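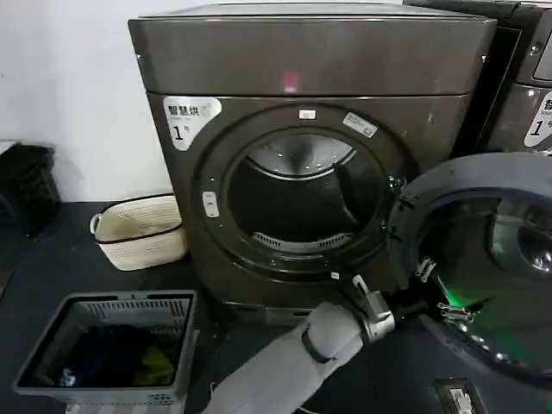
*Plulamar open day, Lilville: one arm at the dryer, the laundry baskets to the left.*

I went to the Plulamar open day in July expecting to be sold something. The firm works out of the old Dlamini building in Lilville, and its robot, Budo, does laundry. I stood behind the tape and watched it for most of the afternoon.

The job is one most of us do half asleep. There is a basket of clothes on the floor, a front-loading machine with a round door, and the clothes have to go from one to the other. Budo took 13 minutes over the first load I saw. My own best guess for the same load at home would be two, with a phone in one hand.

A man near me left after five minutes, saying it was too slow to be any use. I think he was judging the wrong thing. A dishwasher is slow as well, and people put up with it so long as they don't have to stand there.

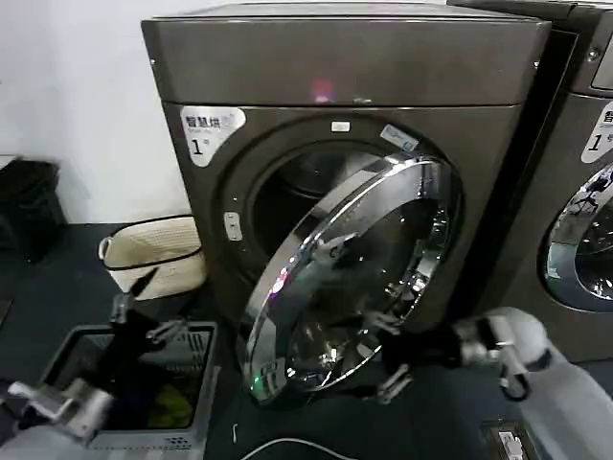
**Opinion: Home and work**

What bothered me more was how little we were told. The sheet handed out at the door said Budo had done 3502 practice loads and that 278 had needed a person to step in. Those are fair figures to print, and I was glad to have them. But the sheet didn't say what had gone wrong. A sock left in the basket is a small matter. A door forced the wrong way is a repair bill, and anyone thinking of paying for one of these will want to know which it was.

I asked at the desk and was told the breakdown was being prepared. It should have been ready. There were roughly 200 of us through the building that day, and a plain list would have answered half the questions I heard.
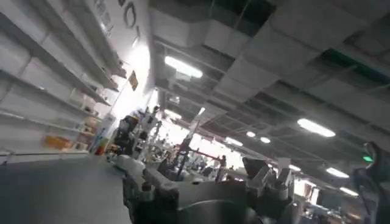
The other half were about price, and nobody would give one. I can accept that for a machine still being worked on. I find it harder to accept talk of "every home" in the same breath, which we got twice in the opening speech. My flat has a washing machine under the kitchen worktop and just enough floor to kneel on. 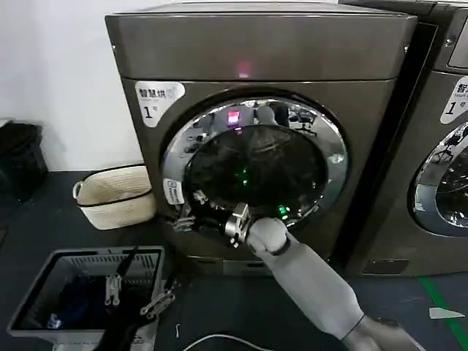

## Where it should go first

Care homes and hospitals wash all day, and they have rooms set aside for it. Staff there bend over baskets for hours, and backs suffer. If Budo can work through a pile overnight at its own pace, that is worth public money to find out, provided the failures are published along with the loads that went well.

I would go back next year. I'd like to see it fold a fitted sheet, and I'd like that list.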